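Print this page | E-mail this page

Gwilliam handheld gripper pair: setup and upkeep, progress report to Prodska

20 August 2019
By Visitación Villalobos

Dear Afroza,

You asked for fewer adjectives and more information on where the maintenance money went. Most of it went into rubber.

Where we stand

The pair is back in service after the refit. Both units have new finger pads, and Kohei Tanabe has redone the jaw alignment on each. The old pads had worn to a shine and could no longer be trusted with anything smoother than a brick. Replacing them is a 48-minute job per gripper, of which 9 minutes is spent finding the small screwdriver. We have bought 2 more small screwdrivers. This is the only overspend.

Marker cubes

Eifion Ellis reseated the cubes after one began to creep on its mount. A cube that has shifted slightly gives tracking that is slightly wrong, and slightly wrong is expensive – we lost a morning of recordings to it in Jena before anyone would admit the cube was the trouble. Mounts are now checked at the start of each session and signed for. Manouchehr Nikzad keeps the sheet and does not accept initials.

Cabling

The thin cable on each tool remains the weak point. Zotwood has quoted for a sturdier one, at a price that suggests they have met us before. For now we replace cables on a schedule and ask operators not to tug.

Checks under load

After any pad or cable work the tools go back to ordinary handling before we release them. Cloth is a good test of new pads, as it bunches and slides and has no interest in our deadlines.

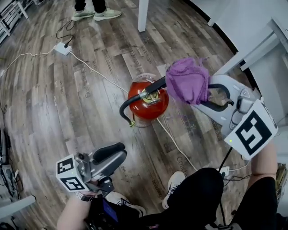
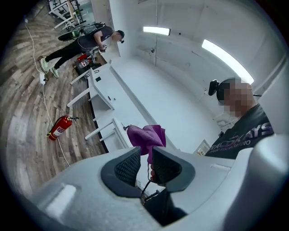
The purple cloth in the jaws, in both views.

Next period

- Decide on the Zotwood cable, or stop complaining about the old one.
- Second alignment pass on both grippers in November.
- Write down Kohei's alignment method while he still remembers it.
- Spare pads: order before we run out, a new policy.

I will send the parts invoices separately. They are in date order this time.

Contact: Visitación Villalobos, Gwilliam project office
© 2019 Gwilliam. All rights reserved.
Back to top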